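Llevo dos inviernos peleándome con el frío de un piso de alquiler y, como la caldera del edificio va cuando quiere, al final me compré un radiador de aceite. Después de mirar mucho me quedé con el Tridico de 600 vatios de Grolteck, que es pequeño, pesa poco y no parece sacado de una sala de espera. Lo tengo desde diciembre y ya le he cogido el truco, así que os cuento.

Lo primero: 600 vatios son los que son. Si tenéis un salón grande con ventanas viejas, ni lo intentéis. Yo lo uso en el cuarto donde trabajo, con la puerta cerrada, y tarda 30 minutos largos en notarse. Luego va muy bien, eso sí, y el calor aguanta un buen rato después de apagarlo (mi gata ha tomado nota).
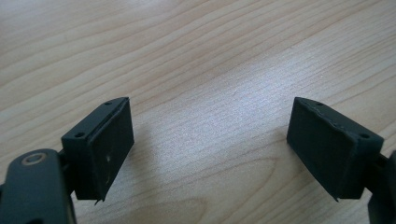
La mesa del cuarto de trabajo, madera clara y mucha veta.

El termostato es lo que menos me gusta. Es una ruedecita sin números, solo con rayitas, y entre la tercera y la cuarta hay un mundo. Además hace un clic bastante fuerte cada vez que salta, y por la noche se oye. Lo probé en el dormitorio y a las 2 de la madrugada ya lo había desenchufado de mal humor. Para dormir prefiero mil veces el Trurkton que tenía mi hermana, más feo pero mudo.

¿Y la factura? Pues mejor de lo que me temía, pero sin milagros. Lo enciendo por la mañana, lo apago a la hora de comer y vuelvo a ponerlo si la tarde se tuerce. Ojo si vivís de alquiler con la luz incluida: mirad el contrato antes, que mi casero puso mala cara y acabamos pactando que la diferencia la pagaba yo. 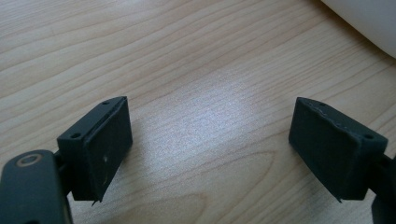 Foto: Boglárka Boros
Redactora de hogar y alquiler

Cosas prácticas que no vienen en la caja: el cable es cortísimo, y el manual dice bien claro que nada de regletas, o sea que el enchufe decide dónde va el radiador. Las ruedas se montan en un momento, aunque una de las mías llegó con la rosca pasada. Escribí a la tienda y me mandaron otra sin discutir, ¡un punto para ellos!

¿Lo volvería a comprar? Para una habitación pequeña y de día, sí, sin darle muchas vueltas. Para dormir, no. Y si alguien ha encontrado la manera de callar el clic del termostato, que me lo deje en los comentarios, por favor.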